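About us | Company | Our people

Granska started in a spare bedroom in 2011 with one dictionary and a client who paid in cheese. We proofread. Annual reports, menus, museum labels, the small print on garden furniture: if it has words in it, we have probably moved a comma in it.

Facundo Benítez founded the firm after finding 3 different spellings of his own name in one contract. Rianne Koster joined the following August and introduced invoices. Oluwaseun Isah handles legal and medical texts and is the calmest person any of us has met, except on the subject of hyphens.

We promise a reply within 20 working hours and two readers on every job. We do not promise to like your title. Rush work is possible, at a price set to make you reconsider.

Our house style guide runs to over 7 chapters. Marloes Wuyts wrote most of it and still defends the section on semicolons. Copies are free to clients, and two have asked for one.

Visitors are welcome by appointment. The coffee is fine.

Related
Rates and turnaround
Working with Mellura: a case study
Meet the reader: Jelle Willems

Shares: 20 | Comments: 3
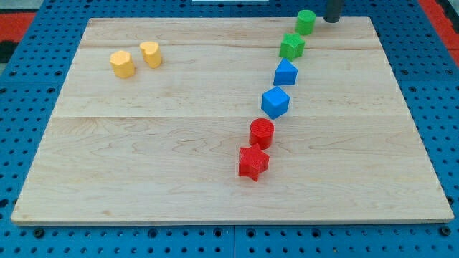 Colored blocks on a wooden board, two yellow ones off by themselves.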